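I finally did the toy bin in April, after three months of stepping around it every time I made the bed. If you have small people in your life you already know the bin I mean. Cars on the top, bricks underneath, and something sticky at the very bottom that used to be a raisin (I hope it was a raisin).

My usual method is to dump everything on the floor, get overwhelmed, find one car I remember from last summer, and then shovel it all back in with my forearm. So this time I asked my friend Herman Ismail how he keeps his kids' stuff so tidy, and he told me he never works on the floor. He uses the bed! You throw a comforter down, you sit next to the bin, and you have to be finished by bedtime or you have nowhere to sleep. I love a deadline, so I went for it.

I gave myself until 3 o'clock and a big glass of iced tea. Bricks went in one pile, anything with wheels in another, and the mystery parts went in a soup bowl. My son wanted it on the record that the mystery parts are all from the same spaceship. They are not. One of them is from the old salad spinner.

We had 12 cars with no partner in the whole house, by which I mean cars he insists are "brothers" of cars we gave away to his cousin. Those stayed. I lost that argument in under a minute. The broken ones went in the trash after he was in the bath, and please don't tell him.

The big change is that I stopped trying to keep everything. Half the bricks moved to a shoebox in the closet and we'll swap them in a couple of months. What went back in the bin is the stuff he really plays with, cars and bricks all mixed together, the way he likes it. I had a whole plan with little labels and he looked at me like I'd suggested filing his socks.

I still have the rest of the bedroom to deal with, and the top of the dresser is next on my list. Maybe in May. Maybe with more iced tea.

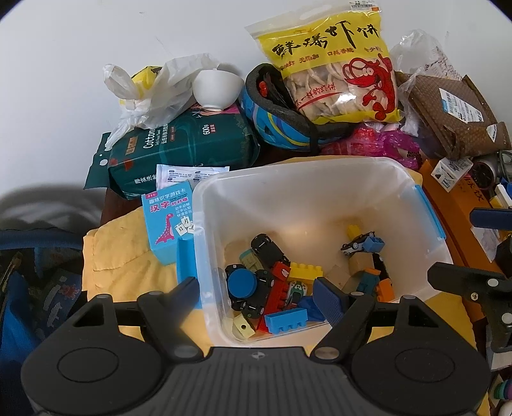
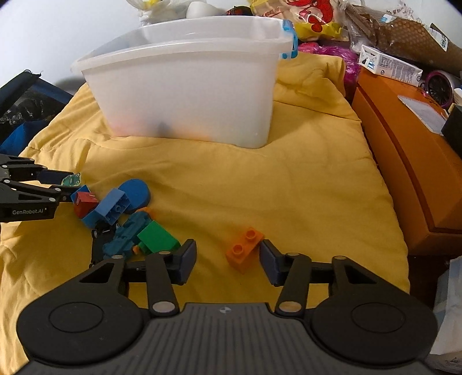 The toy bin with its bright blue clip, a car and bricks out on the comforter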